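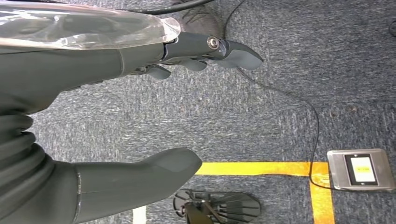

How long should you leave a sourdough starter before you bake with it? Longer than the packet says, and in my kitchen that meant 13 days.

I had planned on a week. The leaflet said a week, my sister said a week, and I'd already bought the big bag of flour from the mill shop in Lutlow on the strength of it (and carried it home on the bus, which I don't recommend in a winter coat). By day seven I had a jar of grey paste that smelled of nail varnish and had risen by the width of a pencil. I nearly tipped the lot down the sink. Then I read somewhere that a cold kitchen slows everything down, and our kitchen in November is a very cold kitchen indeed – the back door has never fitted and the radiator is behind the fridge, which was the previous owners' idea and not ours.

So I moved the jar to the airing cupboard, on the shelf with the spare pillowcases, and went on feeding it before breakfast and again after the washing up. I grew rather fond of it, if I'm truthful. You start by thinking of it as a chore and before long you're taking the lid off at ten at night in your dressing gown just to see how it's getting on. It went from nail varnish to vinegar, and from vinegar to something more like a ripe apple, and one morning it had pushed the lid clean off and was making its way down the side of the jar towards the pillowcases.

The first loaf was a brick. I'll say no more about it, except that the birds weren't keen either. The second was better, though it had one enormous hole running through the middle so that the butter fell straight through on to the plate. For the third I slowed right down and wrote everything on the back of an envelope, and I've still got the envelope stuck up by the kettle: 774 grams in the basket before it went into the fridge for the night. I can't tell you why I'm so attached to that number. It's just what the scales said, and the loaf was lovely, and now I feel superstitious about going over or under.

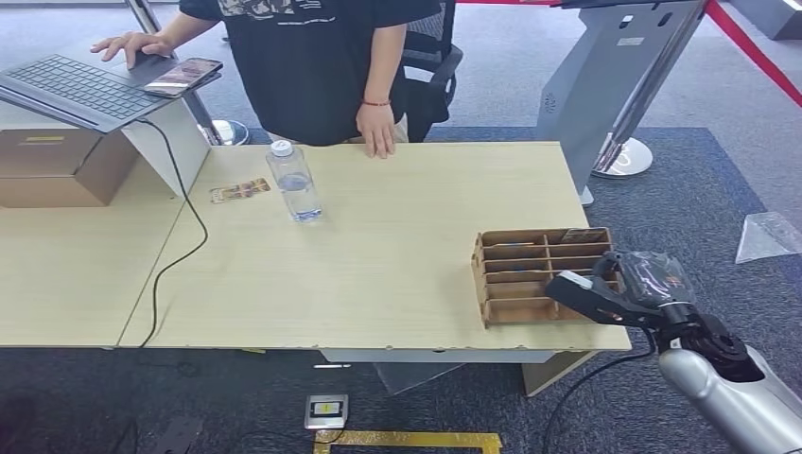

Lakmal Herath wrote to me after my last post to say that I was fussing far too much over the flour and not nearly enough over the water, and that he lets his stand in a jug overnight before it goes anywhere near the starter. I was a bit put out, and then I tried it. I do think the starter looked livelier, although I'd also moved it up a shelf that week so it isn't what you'd call a fair test.

I'm still using up that first bag of flour, with a spoonful or two of rye from Grultuvside when I can get it. The rye makes the dough stickier and gives the crust a lovely dark colour. Wet your hands before you touch it. I keep a bowl of water by the board and dip my fingers in every time I fold, and it has saved me a great deal of scraping dough out from under my rings.

As for feeding, I now do it like this. I keep a heaped spoonful of the old starter, throw in 106 grams of flour (another envelope number, sorry) and enough water to make it look like thick porridge, then stir it with the handle of a wooden spoon. If I'm not baking for a while it goes in the fridge door next to the mustard and I leave it alone for a week. It looks terrible when it comes out, with a layer of dark liquid on top, but I pour that off and give it two good feeds and it comes back every time.

The oven is the part I'm still muddling through. Ours has a dial with the numbers worn off, so I go by a little hanging thermometer, and it's a struggle to get past 200 even with the door shut for an hour. A heavy pot with a lid has helped more than anything else. I put the pot in while the oven heats, drop the dough in on a sheet of baking paper, and take the lid off when the kitchen starts to smell like toast. Mind your wrists! I have a neat red stripe on one of mine from the second loaf.

Next I want to try one with walnuts, or perhaps the potato loaf that Selvaraj Talukder left a recipe for in the comments last month. It asks for cold mash, and we never seem to have any left over, so I shall have to make some specially and hide it behind the milk.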